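Smoothing Cloth Before You Fold or Cut
Workroom notes, November
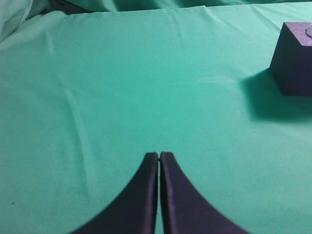 4 min read

Most of the folding and cutting errors logged at the Stevdale workroom begin before anyone folds or cuts. The cloth goes down with a crease in it, the crease is treated as flat, and the finished edge is off by the amount of fabric hidden in the ridge. Harpreet Gosselin asked for a short written procedure that new people can keep at the table. It covers plain cloth laid as a single layer on a work surface, with the excess pushed to the back.

Types of unevenness

A fold line is long and fairly straight, and it usually comes from storage. It shows as a lighter ridge with a thin shadow beside it. It holds its shape when you stroke it and needs either tension across the line or steam.

A ripple is short and soft, with no sharp edge. It means the cloth is carrying slack, and the slack has to be moved to an edge. Pressing a ripple down in place turns it into a fold line.

A transition crease is the line where the flat part of the cloth meets the bunched part. It is expected wherever extra fabric is gathered behind the working area. Leave it alone, and keep all measuring at least a hand's width in front of it.

Light

Overhead light hides low ridges on plain, matte cloth. Mint and teal are poor colors in this respect, because the change in shade from a shallow crease is close to the change in shade from the lamp itself. The same piece can read bright aqua under the light and nearly gray toward a corner. Before deciding that a patch is flat, lower the side lamp until its beam runs along the table, or pass a flat palm over the area with your eyes off it. The palm is faster once you have the habit.

Procedure

Clear and wipe the table. Lay the cloth with the grain parallel to the front edge, and push all surplus to the back in one loose band. Do not roll the band. A roll pulls unevenly on the flat part, and the pull shows up as a diagonal.

Start at the center of the front edge. With both hands flat and side by side, stroke toward the back, then lift and return. Do not drag the hands forward again on the cloth. Work outward to the left, then outward to the right, overlapping each stroke by half a hand.

Treat diagonals next. A diagonal crease nearly always means one corner is being held by the bunched fabric behind it. Lift the band on that side, let it drop, and stroke again from the center toward the freed corner. If the line is still there after two passes, it is a fold line and belongs to the iron.

Leave the cloth for 4 minutes before marking. Riku Hirose compared marked lengths taken at once and after a rest, and the rested ones agreed with each other more closely. On a 455 mm panel the difference was enough to matter at the hem.

Lint and specks

A dark fiber on pale cloth is easy to see and easy to mistake for a chalk point or a pinhole. Pick specks off with tape, pressing straight down. Brushing a speck away with the side of the hand moves the cloth along with it, and the smoothing has to be done again.

Covering cloths

Some tables also carry a permanent cloth under the work. The Mallby covers in the back room date from 1995 and have taken a set along their old fold lines. Sosina Gudeta recommends turning them end for end when they are washed, so the set does not always fall in the same place. The newer Kenen covers have a slight sheen that can look like a brushed streak under the lamps. Check by touch before reaching for the iron - a streak with no height needs no treatment.

Wash covers at 40 degrees Celsius and hang them from the short edge. Spare covers are on the lower shelf, next to the Tesfamariam tapes.

Corrections to this procedure go to Robel Abera. Meron Teshome is writing the next item, on steaming fold lines out of heavier cloth, and would like to borrow any offcuts with a stubborn crease in them.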